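Search this site Enter keywords

NOTICE OF DECISION

The Office of Account Continuity at Tellel wishes to inform Ms. Stamatia Pappas that her request of February has been received and assigned the number 1043. The request concerns the account known as Little Anastasia, on which Ms. Pappas published short videos of her daughter between the child's second and ninth birthdays.

Ms. Pappas asks that the account be closed. The Office notes that it has 4000 subscribers of the paid class and that 600 of these have written to object. Their letters have been placed on record. One subscriber states that she has watched the video of the child refusing soup every morning before work and does not know what she would do in its place. The Office takes no position on this.

The Office further notes a second letter, received at 9:40 in the evening and signed by Anastasia Papadakis, who uses her father's name. Ms. Papadakis is the child in the videos. She is now nineteen. She does not ask that the account be closed. She asks to be given the password.

Under the Bruklow Rules, an account belongs to the person who opened it. Under the same rules, a face belongs to the person who wears it. The two sections were drafted in different years and have never been read together. The matter was therefore sent to the examiner, Mitsotakis-Vlachou, who invited both parties to attend in person.

They arrived separately and sat with one chair between them. The examiner asked Ms. Pappas why she wished to close the account. She replied that her daughter had stopped speaking to her because of it. The examiner asked Ms. Papadakis why she wished to keep it. She replied that her mother's voice was in every video, behind the camera, laughing, and that she had no other recording of her mother laughing.

The examiner ordered a recess of one hour. The record shows that neither party left the room, and that by the end of it the chair between them had been moved to the wall.

It is decided that the account shall be withdrawn from public view. One full copy shall be delivered to each party. The subscribers shall be refunded for the unused part of the year, and the request numbered 1043 is marked as settled by consent.
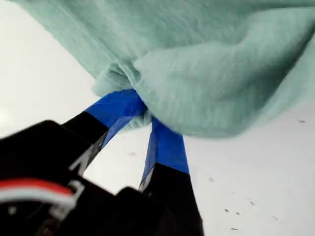 The copies were collected together, at the same desk, and signed for with one pen.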